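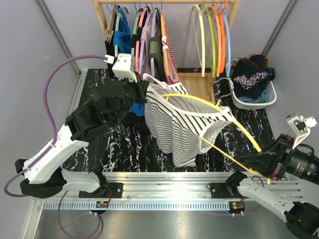
A striped top on a yellow plastic hanger, with a wooden clothes rack behind.

Hang the T-shirts

My mother folded everything. T-shirts, nightgowns, pillowcases, my father's work pants. She had a dresser with deep drawers and she could get a week of clothes for five people into it. I learned to fold from her and I folded for most of my life, and I now think that for ordinary knit tops it is a waste of time. They should go on hangers.

I know this is the minority view. The usual advice is that knits get folded and wovens get hung. For heavy sweaters I agree. A wet wool sweater on a hanger will grow at the shoulders and you will not get it back. But a cotton T-shirt weighs very little, and I have had some on hangers for nine years that still fit the way they did when I bought them.

What made me change was moving to the apartment in Ilton. The bedroom had one closet and no space for a dresser unless I gave up the desk. I bought an open wooden rack and 47 plastic hangers at a store closing sale, and for the first time I could see all of my shirts at once. I found out I had been wearing the top two from each stack and washing them over and over. The ones underneath had creases set so hard they needed ironing before I could leave the house in them.

My neighbor Crescencio Quintero disagrees with me on this. He says hanging takes up too much room, and he is right that a drawer holds more. I would answer that a drawer holding more is part of the problem. When my rack is full, I have to take something off before I put something on. I gave away two bags of clothes the first August and I haven't missed any of it.

The other complaint is shoulder bumps, those little points the hanger leaves. They come mostly from two things. One is a hanger too wide for the shirt. The other is hanging a shirt when it is soaking and leaving it there. Shake it out, smooth the shoulder seams down over the hanger with your hands, and check that the seam sits where your own shoulder would. If the hanger ends stick out into the sleeves, get a smaller hanger.

Then there is how you get the hanger in. Most people push it down through the neck because it is fast. On a stiff collared shirt with buttons you can open the front and it makes no difference. On a T-shirt you are stretching the collar every time, and a stretched collar is what makes a shirt look old. Put the hanger in from the bottom hem, slide it up inside the shirt, and bring the hook out through the neck. It takes a few seconds longer. Kazue Nakajima taught me this when we both worked at the dry cleaner in Flunmont, where she wouldn't let anyone do it the other way.

I don't care much what the hangers are made of. Wire ones rust and they bend under anything heavy. Wooden ones are nice for coats. Plastic is fine for shirts and it is cheap, and a bright color is easy to find when one drops to the closet floor.

I still fold towels, underwear, jeans and sweaters. Socks go in a basket, unpaired. Everything with short sleeves goes on the rack.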